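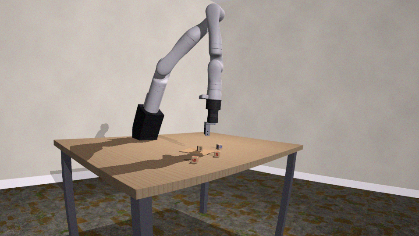
The Case for the Kitchen Table

I want to talk you into doing everything at one table. Eating, sure, but also bills, birthday cards, jigsaw puzzles, tax forms, seed packets, long arguments and the mending. I've lived with a home office and I've lived without one, and I'm here to report that without is better, and that I'm a happier person for it!

When my husband and I bought our house, the listing made a lot of noise about its "bonus room." It sat at the end of the upstairs hall, with a door that stuck and one window over the neighbor's garage. We did what everybody does. We bought a desk for it, and a chair with levers, and a lamp on a bendy neck, and we called it the office. For the first month I went up there every evening with a cup of tea and a feeling of great purpose. By the second winter I was going up there only to put things down. The desk grew a crust of envelopes. If you needed the stapler you went to the office, and if you needed anything else you went downstairs.

Downstairs was the table. We got it from a couple in Vachon who were moving into their daughter's place, and we paid them 75 dollars for it and carried it home upside down in a borrowed truck. It's maple, I think, with a burn near one end from somebody's skillet and a leaf that has never sat quite level. My son learned to read at that end. I did my father's estate paperwork at the other. One December we had so many pies cooling on it that we ate supper standing up, and it was one of the best suppers I can remember.

So here is my argument. A table in the middle of the house makes the dull parts of life sociable. I hate paying bills. I hate it less when somebody is chopping an onion four feet away and the radio is on. My son hated fractions, and he hated them a good deal less when he could groan out loud and have a person groan back. Put those same jobs in a room with a door and they turn into a punishment. You get sent off to do them, even if the one sending you is yourself.

There's another side to it that I love even more, and it's the clearing. If supper goes on the table at six-thirty, then whatever you've been doing has to come off the table at six-twenty. You have to stop! You gather the papers, you put the puzzle on its board and slide it under the couch, you wipe the crumbs from the morning that you somehow worked around all day. A desk will let you leave a job half done until spring. A table gives you until the potatoes are ready.

My friend Francine Chisholm thinks I'm nuts about this. She runs a small upholstery business out of her home in Nurnora and she would no more work on her kitchen table than in her bathtub. She has a workroom with a proper bench, and a lock on the door, and tacks sorted by size, and when she's done for the day she turns off the light and is done. "You're never done," she told me over the phone. "You've got your whole life in one pile." She has a point, and I've chewed on it for weeks. If your work is tacks and glue and sharp hooks, or if you're on calls all day with other people's private business, please have your room. Keep the door. I'm talking to the rest of us, who have maybe two hours of desk work a week and have handed over a tenth of the house to it.

And some of us have handed over more than that. I grew up in a house with a formal dining room that we used twice a year. The carpet in there was so fresh that you could see your own footprints, and my brother and I got in trouble for making them. The table had a pad on it, and a cloth on the pad, and a sheet of clear plastic on the cloth. I never once saw the wood. When my mother sold the house she gave that table to my cousin, and my cousin took off the plastic and the cloth and the pad and let her kids paint on it. I was shocked for a day and then I was jealous. Why hadn't we?

I think we've gotten scared of wear. People will tell you a table is "ruined" when what they mean is that there's a ring on it. I've heard every kind of advice about rings – mayonnaise, toothpaste, an iron and a dish towel, walnuts – and I've tried most of it, and mostly what I got was a ring that smelled like lunch. These days I leave them alone. The burn was there when we came. The blue ink is from the year of the science fair. There's a row of little dents from a tracing wheel, from the one costume I ever sewed all the way through, and I'd be sorry to sand that out.

If you're persuaded, or halfway, let me give you what I've learned about making it work.

Get a bigger table than you think you need, and put up with squeezing around it. Ours leaves so little space by the back door that guests have to turn sideways with the casserole. It's worth it. A small table can only be one thing at a time, and the whole pleasure is in having two or three things going.

Hang the light low enough that you can read under it and high enough that you can see the person across from you. We had this wrong for years. I finally moved the hook one Saturday-ish sort of afternoon with my neighbor Wayne Kennedy holding the ladder and giving opinions, and I can't believe how long I squinted.

Have one drawer or one basket, close by, for the stuff that lives there. Scissors, tape, stamps, pencils, the good eraser. One! If you let yourself have two you'll have a desk again, only in pieces.

Don't buy nice chairs. Buy chairs you can sit in for an hour, which is a different thing, and don't worry if they match. We have four from a church sale in Joron and a stool that came from I don't know where. The stool is everyone's favorite.

And leave a spot open. This one took me the longest. When every place at the table has a project on it, people wander in, look, and wander out. When there's one clear corner, they sit down. My son is 19 hours' drive away now and when he's home he still drops into that corner with a bowl of cereal at eleven at night, and if I happen to be there with the checkbook he talks to me. He would never have knocked on the office door. I know that for sure.

The office, by the way, is a bedroom again. My sister-in-law stayed in it for a good part of last winter while her place in Grastunow was being fixed, and she and I did a crossword at the table every morning she was with us. We were terrible at it. She'd fill in wrong answers in pen, very confidently, and then defend them. I sold the chair with the levers to a college kid who was thrilled with it, and I hope he still is. The bendy lamp I kept, and it turned out to be wonderful for threading needles.

I do miss the stapler. It went missing when we emptied that desk, and I've been folding over the corners of things ever since.

Search this site Enter keywords Go

Comments

pattyo says:
We raised 2 kids on a table like this and the homework stains never came out. I wouldn't trade it. Also you are right about the stool, there's always a stool.

Dale in the Valley says:
Have to side with Francine. I did the kitchen table thing for my first year working from home and ended up eating lunch on top of invoices. Got a door now and I'm never going back. Enjoyed reading this though.

m. reyes says:
What height is your light? Ours is 30 inches over the table and my husband, who is tall, hits his head every time he clears the plates.

greenbean40 says:
My grandmother had the plastic AND the pad. Your bare arms stuck to it in the summer. I'd forgotten all about that until just now.

pattyo says:
m. reyes, ours was like that too. We went up a few inches and it helped a lot. Get someone to stand there while you try it.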